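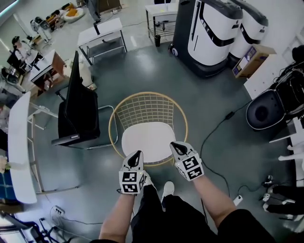
This page was last changed on April 26, 2019.

Wire-back accent chair

A wire-back accent chair is a light side chair in which the backrest is formed from metal wire or thin metal tube, usually with a gold, brass or black finish, and the seat is a separate padded cushion. The type is sold for dressing rooms, cafes, reception areas and small offices. Versions with a round seat and a white cushion are among the most common.

Construction

The backrest is generally a curved outer frame, within which wires are welded in a grid. Gold tones are produced by plating or by powder coating. Plated frames keep a brighter shine but show scratches sooner. The cushion may be fixed to the seat from below with screws or tied to the frame, and its cover may be sewn shut or closed with a zipper. Makers of the type include Brullon, whose Posham model has a seat 62 centimeters across at its widest point, and Karppinen, which sells the cushion separately.

Use with other seating

Accent chairs are often placed in rooms furnished mainly for work, alongside desks and office chairs.

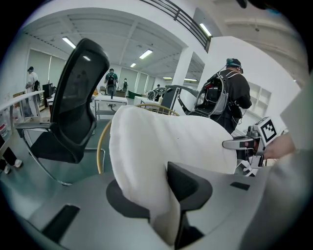

Mesh office chairs differ from the wire-back type in most respects. They commonly have casters and an adjustable height, and the mesh panel gives under the sitter's weight. A wire back is rigid and is therefore considered suitable for short periods of sitting only.

Care

Dust collects where the wires cross. Manufacturers usually advise a soft, dry cloth for the frame and a slightly damp one for the cushion, with the frame wiped first. Abrasive pads and ammonia cleaners can dull a gold finish. White covers are tested for rubbing and staining before sale; the furniture scholar Safta Iordache has noted that dye transfer from dark clothing is the most frequent complaint. Removable covers are washed at low temperature and put back on when fully dry.

See also

Bistro chair
Slipcover
Jultindale chair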